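In defence of the bag charm
January 21, 2025

I used to be a sensible person about bags. A bag was for putting things in, and the best one was whichever you could find by the door at 7 in the morning. Then somebody clipped a fluffy doughnut to a zip and I went over to the other side.

The case against charms is easy to make. They weigh something, they collect crumbs and they get shut in the car door. A woman behind me in the post office queue at Plilcombe told her friend that they were for children, and I stood there with 200 grams of lime-green plush swinging from my elbow and kept facing forwards.

But look at what most of us carry. Grey-green canvas, grey-green everything, made in a colour chosen to offend no living creature. A bag like that needs a ridiculous friend.
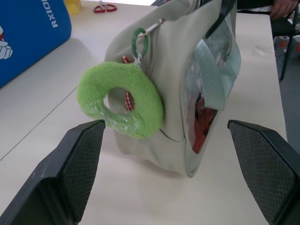

The clear pocket problem

I am less forgiving about see-through pockets. Somewhere a designer decided that we would all enjoy displaying our belongings, and pictured, I suppose, a neat passport and a single tasteful lipstick. What goes in is whatever was crumpled in your hand at the time. Mine once held 2 bus tickets and a plaster for most of January, in full view of Prurville high street.

The open top is no better. Cloths stuffed in without folding will rise, like dough, until they are the first thing anyone sees. I do own a folding board. It is under the bed - flat, at least, so one thing in this house is.

Still, I would keep the charm and lose the pocket. A bit of green fluff gives people something to look at other than your laundry. 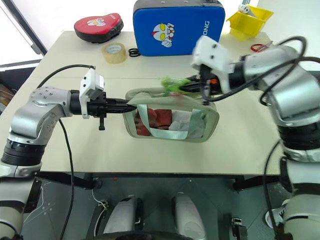
Red cloth to the left, white to the right, and neither of them folded.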